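Varkura extends mesh laundry bag scheme to all Grorano residences

Varkura, the housing services provider, has confirmed that its mesh laundry bag scheme will be extended in June to every student residence it manages in Grorano. The decision follows a trial at Ilon House, where 147 residents were each given a white mesh bag with pink trim for washing socks, tights and other small items.

Under the scheme, residents place small garments in the bag, close it and put it in the shared machine with the rest of their washing. The bag is then emptied, shaken out and folded on the table before it is put away. 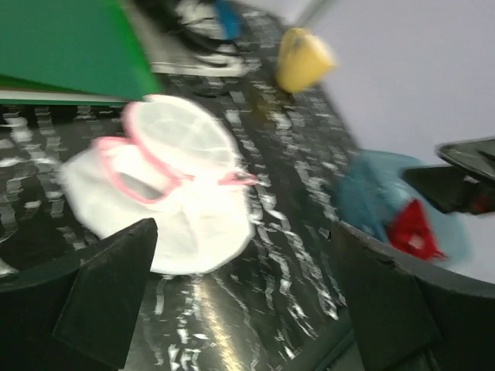 During the trial, the laundry room at Ilon House recorded 382 washes in which a bag was used. Reports of items left behind in the drums fell over the same period, and calls to clear blocked filters were fewer than in the previous term.

Varkura has ordered 2000 bags for the wider scheme. Of these, 1558 will be handed out to current residents with their room packs, and the remainder will be held at reception desks for new arrivals and replacements. There will be no charge for the first bag.

A short guide to washing and folding will be displayed in each laundry room. Residents are asked not to overfill the bags and to let them dry fully before storing them in a drawer or cupboard.

Residents of Tehrani Court, where the laundry room is being refitted, will receive their bags when the room reopens. Bags may be collected from reception between 9am and 5pm, and on Saturday mornings until noon.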